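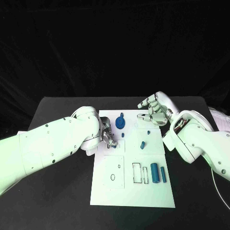
Dorota Wilczyńska wrote in after the last gallery to ask when one of these things is going to empty her dishwasher, and whether she should hold off on replacing the old one until then. Buy the dishwasher, Dorota! I love this stuff more than is good for me, and I still wouldn't wait.

I get some version of her question every time I put up a new page, so this one is my long answer. The job here is about as plain as work gets: pick up a little blue peg and set it down where it goes on a white board. The left hand has the peg pinched in its fingertips, just over a raised plate, and the right one is hanging open above the other side with nothing in it. My niece did this sort of puzzle at two (and then threw the pegs at the cat).

But think how much of a shop floor is pegs in holes. I spent a summer at Padstead packing hinge kits, 130 to a crate, and my whole day was small round thing, small round hole, next. If a pair of metal fingers can get good at that, I can see them on a bench like mine before I see them in anybody's kitchen. A dishwasher has wet glasses, forks facing every which way and a lid that has flipped over and filled with water. The hinges at least all looked alike.

Eugeniusz Nowakowski thinks I'm too gloomy and says laundry folding will be next. He may be right, he usually is about gadgets. I'd want to see it do a fitted sheet, though, and I can't do a fitted sheet myself.

More pictures in April, if I get my act together. Keep the chore questions coming, and yes, I've already got the one about litter boxes.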